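Robotics Lab Handout 6: Comparing Two-Finger Grippers

Read this before your bench session. Bring the results table from Handout 5, because you will reuse the same columns.

1. What we are comparing

The lab has two types of electric gripper this term, the Vinberg and the Jimstead. Both mount on the same wrist flange and take the same open and close commands. They differ in finger length, closing speed and how they report force. The Vinberg sends back a motor current reading only. The Jimstead has a pad sensor, but it drifts as it warms up, so zero it before every set.

Small flat objects are the hard case. A phone lying on a table gives the fingers very little height to work with, and a finger that comes in a few millimeters low will press on the table and trip the force limit. Trays with a thin rim are easier to grip but tend to slide when one finger touches first.
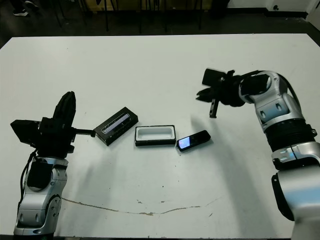 Keep the approach height the same for both arms when you collect your numbers. Last April's group changed it halfway through, and their 267 trials could not be compared with anything else. Write the height at the top of your sheet.

2. Procedure

Home both arms and check that the cables are free at the wrist.
Set the closing speed to 62 percent in the Drivum controller.
Run 120 grasps per gripper, split evenly between the objects.
Log each one as held, slipped or missed. A grasp counts as held if the object stays in the fingers for the full lift — no second tries.
Save the controller log after each set. The log buffer is small and old entries get overwritten.

3. Camera check

Repeat the Fakhoury calibration if anyone has moved the head camera. Glossy objects and lit screens can throw off the edge finder. If the grasp point jumps between readings, lower the exposure first and leave the detection threshold alone.

4. To hand in

One results table per pair, the saved logs, and half a page on which gripper you would choose for flat objects. Give the failure counts by object as well as the totals.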